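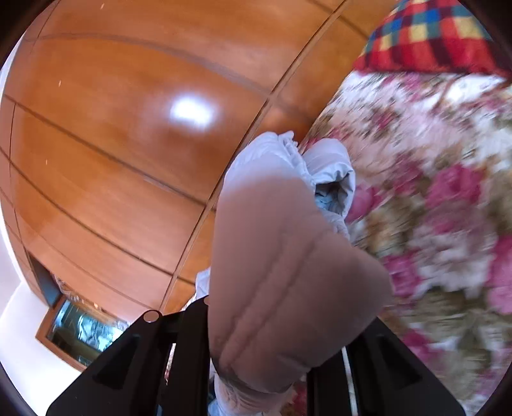 Robin keeps fighting my kitchen window, any ideas?

Posted by sala_backporch, August 26, 2019

Hi all, I've got a bird problem and I'm running out of patience with it. There's a robin (male, I think, he's very dark on the head) who has been throwing himself at my kitchen window since April. I figured he'd quit once the nesting was over, and he did slow down for a while, but this past week he's been back at it every morning as soon as the sun hits the glass. Flutter, bump, flutter, bump, and then he sits on the rail and glares in at me while I make coffee.

He doesn't seem hurt. He isn't hitting it hard like a bird that didn't see the window. It's more like he's arguing with it. I've tried a plastic owl (he sat on it), closing the curtains (made it worse, I swear), and one of those shiny pinwheels, which kept him away for 4 days and then he got used to it.

The feeder is 32 feet from the house, out by the fence, and the birdbath is next to it. I don't want to take either one down because I get so many other visitors, goldfinches and a pair of cardinals and lately a whole gang of young starlings making a mess of the water. Is there something I can put on the glass that doesn't look terrible? And should I be worried about him? My husband says to just let him tire himself out, but it's been months!

plumcreek_deb

Oh, you have my sympathy, we had one of these two summers running and I was about ready to move. He's seeing his reflection and he thinks it's another male in his yard. That's why closing the curtains made it worse, the glass turns into a better mirror when it's dark behind it. Leave them open in the mornings and put a light on inside if you can stand it.

What finally worked for us was covering the OUTSIDE of the window. It has to be the outside, I wasted a whole afternoon taping paper to the inside and he didn't even notice. I rubbed a bar of plain soap all over the bottom half of the glass until it was good and cloudy. It looked awful, I'll admit, but it cost nothing and it washed right off with the hose later. Leave it up a couple of weeks, and if he starts in on the next window over (ours did, the stinker) soap that one too.

After that I bought a piece of garden netting and hung it from hooks a few inches out from the glass, pulled tight so nobody could get tangled. You stop seeing it after a while. Do check your car mirrors too! Ours moved on to the truck and we had to put old socks over the mirrors every night. The mail lady thought it was hilarious.

As far as worrying goes, ours never hurt himself that I could tell. He was back on the lawn pulling worms ten minutes later every single time. I'd only step in faster if you see blood on the glass or he looks fluffed up and sleepy in between.

Thomas Greco

Move the feeder. Robins are territorial and he's guarding it. Mine is way out back and I never get this.

plumcreek_deb

Thomas, I don't think that's it, robins hardly touch seed, and hers is already out by the fence. It's the reflection. If she was getting birds flying smack into the glass at full speed then I'd be thinking about where the feeder is, but that's a different problem.

ottilie_w

Agree with Deb on the soap. I'll add that late August is a little odd for it, most of them settle down by now, but I've had one do it on and off right into fall when the weather stayed warm. If you want something nicer looking than soap, try the white paint pens they sell for kids to use on windows. I drew ferns on mine, close together so there wasn't a clear patch bigger than my hand, and my neighbor asked where I bought them, ha. Rain takes some of it off so you have to touch it up.

Skip the owl. Mine had wrens perching on its ears.

sala_backporch

Thank you so much, soap it is! I did the bottom half this afternoon and opened the curtains all the way. He came by once, looked at it, and went off to yell at the starlings in the birdbath. I'll let you know how the morning goes, and I'm going to go put socks on the car now just in case.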